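Cluvard Viewers' Forum
Board: Television Drama — Where to Watch
Thread: "Plunia" series two, availability and episode order

Nadja Zürcher (Moderator)
Posted August 28, 2026

Members are asked to use this thread for all questions concerning the availability of Plunia. Earlier threads have been closed and their replies moved to the archive. The present position is as follows. Series one remains on Stanix for subscribers. Series two was added in May, but only in the re-edited version, which places the hospital inquiry episode fourth instead of second. The original broadcast order is not offered on any service known to the moderators.

Please state your region when reporting that an episode is missing.

ward_nine
Thank you for the clarification. I would ask the moderators to reconsider the phrase "re-edited". I have compared both versions and, apart from the running order, I found no change to any episode in series two. The word suggests that material has been removed.

tessellate58
I must disagree with ward_nine. The closing exchange between Dr Ansari and her brother is shorter on Stanix. In my recording of the broadcast it runs to 324 seconds, and on the service it ends before he leaves the corridor. I accept that this is a small matter, but it alters how one reads the inquiry.

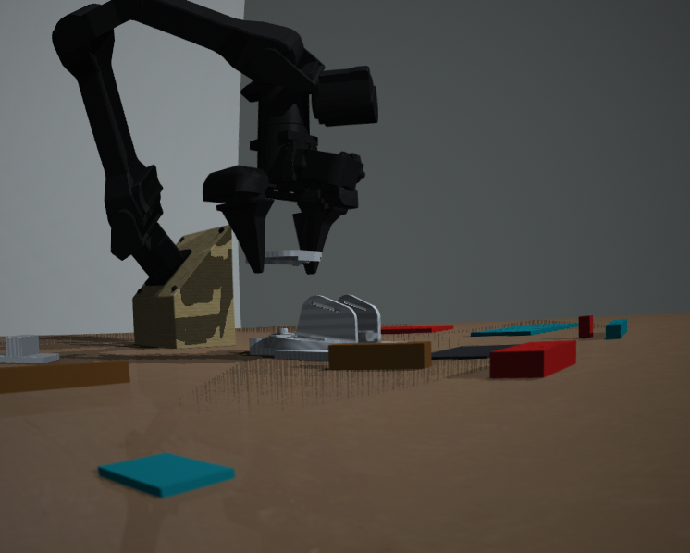
ward_nine
The broadcast recording may include the recap for the following week, and I would want that ruled out before accepting the figure. I watched the episode again last night on the service and the scene seemed complete to me. On a separate point, the set design in series two deserves more credit than it has received. The consulting rooms are very bare, two shades of plain grey wall much like those behind the black arm in the picture, and the eye goes straight to the actors. Series one was far too cluttered.

Nadja Zürcher (Moderator)
The wording of the first post will stand until the question of the corridor scene is settled. Members holding broadcast recordings are invited to report the length of the episode without the recap. Please do not post links to recordings. A separate thread exists for set design.

marlpit
Region: Ireland. Series two, episode 4 does not appear in my list at all. I have signed out and in again, and the support desk at Stanix advised me to wait. Picture quality on the remaining episodes is 1,080 lines as advertised.

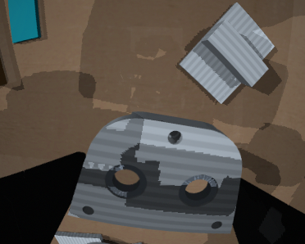 Reading time for this page: 4 minutes

tessellate58
In answer to the moderator's request, my recording without the recap is 58 seconds longer than the version on the service. I concede that part of this may be the closing titles, which were slower on broadcast. I do not concede the corridor scene.

ward_nine
That is helpful. If the titles account for most of the difference, then we are discussing very little indeed. I maintain that "re-ordered" would be the correct term.

marlpit
Episode 4 has now appeared for me, although it is listed under the title of episode 5. The description is also wrong — it refers to a character who left in series one.

Nadja Zürcher (Moderator)
Noted, with thanks. Mislabelled titles should be reported to the service directly. The first post will be amended to read "re-ordered, with possible minor cuts". Members who object to this wording may write to the moderators by private message.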